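Questions I get about the snack basket

I run the little craft room at Prallwood, and more people write to me about the snacks than about the crafts. So I've put my answers in one spot.

Why a plastic basket and not a nice wicker one?
I had wicker! Crumbs got into every gap and stayed there. A plastic one with holes goes under the tap, gets a shake, and that's it. Mine still collects dust in the bottom if I let it go a few weeks (I do).

How big should it be?
Measure your chip bags first. I bought one from Judora that was 2 inches too short and every bag flopped over the side. Standing up is the way to go – you can see the flavors and grab one without crushing the rest.

Do you decant the chips into jars?
No. Yolanda Pruitt swears by jars and hers look lovely, but my chips went soft and I couldn't remember which were which. They stay in their own bags until somebody opens them.

Where do the tools go when it's snack time?
In theory, back in the toolbox, lid shut. In practice the box cutter is always the last thing out. Please slide the blade in and put it away before anyone reaches for food, especially if you have kids over.

What does it look like before you tidy?

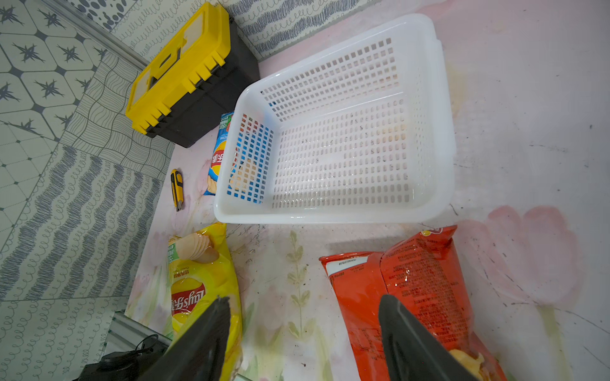

Basket, chips, toolbox and the yellow cutter, all on the pink flowered table.

Is that tabletop hard to keep clean?
Pale pink does show grease, I won't lie. I use warm water, a drop of dish soap and a soft cloth, then dry it right away. Skip the scrubby side of the sponge near the flowers.

Can I open bags with the utility knife?
Kadri Ots asked me this one, and no! That blade has been through tape and glue. Use your hands or clean kitchen scissors.

How many bags do you keep out?
However many will get eaten that day. The rest live in the hall closet, where there are some 16 more right now. Don't tell Afiq.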